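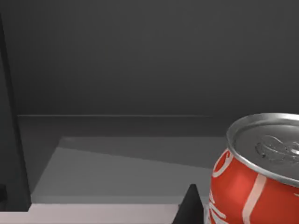 İlker Yurt | Bukness notebook | August, 4:40 pm

OK, the wrist view render is finally in the loop and I'm pretty happy with it! The red can comes through with a proper highlight on the rim, the pull tab has its little glints, and the finger is still the flat black silhouette we've had since the first import. Sølve wants a real material on the finger. I'd leave it alone until the baseline is done (otherwise we're changing two things at once, and we did that in spring and it was miserable).

What I'm after is whether a policy trained only on sim wrist views cares about the can being cropped. In views like this one you get the lid, a bit of the shoulder and not much else, and the finger is right up beside the can with a sliver of background between them. My hunch was that the network keys on the lid ellipse and ignores the red.

So: 2000 sim demos out of Iltik, same Vusska policy as before, 900 held-out starts. Two runs.

Run A, textures fixed. 71 percent grasp success. Fine, a bit under what I'd hoped for.

Run B, body color randomized, lid left alone. I was expecting no change at all and it dropped to 58. Hmm. So it does use the red, or it uses the edge between red and gray, and I can't separate those two yet. Sølve thinks it's the edge, and that a dark can against that charcoal wall is just hard to find. Fair point, the wall is nearly featureless and a dark body would melt right into it.

Of the misses in B, 365 were starts... no wait, that's wrong, 365 is the count of starts with the lid cropped, hits and misses together. Need to redo that split before anybody quotes it.

Next up: lighten the wall, keep everything else from B, rerun on the same seeds. Also save the Bagheri logs somewhere other than my scratch folder this time. Sølve, if you get in before me, the config is on the shared drive and the only line you need to touch is the wall albedo.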